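Open day at Nalness – can a machine make your lunch yet?

29/08/2026

Got back an hour ago, writing this before I forget it all. Short version: not yet, closer than in February.
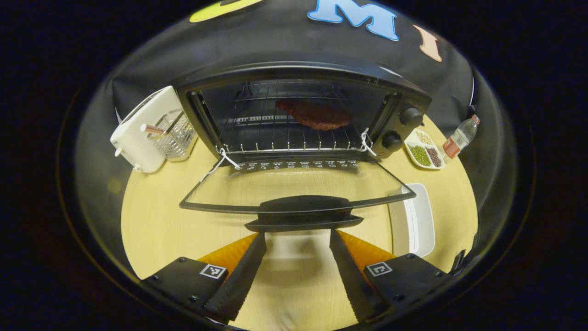

Getting there and getting in

Nalness is out past the Edet rail yard, in what used to be a tile warehouse. Parking is bad. Go in by the side door, the front one is for deliveries. Badge, sticker on your phone if you want one, then you just wander. 20 benches on the floor, each with one chore and somebody standing next to it who will talk for as long as you let them. No tour as such. Better that way.

The kitchen bench

Spent most of my time at this one. Table-top job: black toaster oven, white deep fryer next to it, a plate of beans in compartments on the other side. The chore is what you'd do half asleep – get the thing off the rack, shut the door. I asked why the oven and not the fryer. Answer: hot oil comes later, much later, and the insurance people would like a word first.

The door is the hard part, apparently. A drop-down door moves in an arc, and if your fingers pull straight they either slip off the handle or drag the whole oven toward you. People do the arc without thinking. Oven doors also come in every stiffness, so what works on one is no good on the next.

I watched 9 tries over at the morning demo. Four were clean. Two stopped dead half way up and had to be reset by hand, the rest closed but not all the way. The guy next to me said his teenager does worse. Fair.

Then the food. A flat piece of something meaty on a wire rack sounds easy and it isnt. Grab it hard and it tears, grab it soft and it stays where it is. They're happy if it comes out in one piece.

Shop floor stuff

Across the aisle Tastell had a shelf-facing rig. Pulls boxes forward to the lip of the shelf, turns labels out. Slow, but it didn't need anybody, and it kept going right through the coffee break. If I ran a small store this is the one I'd ask for a price on. I did ask. They wouldn't say.

Vastetti were doing laundry. Towels ok. Fitted sheets – no. They said so up front, which I liked. T-shirts somewhere in between, depends on the fabric.

One bench was bin-sorting for a hardware counter, screws and washers, and that was the most finished thing in the building. Also the dullest to watch. Had it to myself.

What the staff told me

Everything is about examples. The kitchen bench has logged 594 door closings so far, all done by people first, and the woman running it said that's a small number. She'd like ten different ovens before she'd trust it in a house. Different handles, different counters, clutter where you dont expect it.

Asked her when I can buy one. She laughed and went to get a sandwich.

Practical bits

Entry free, coffee not. Bring earplugs if you plan to stand near the air compressors at the back. Afternoon is quieter than the morning but two of the benches had packed up by then, laundry included. Next one is in February, same building, and they are promising a dishwasher. I'll go.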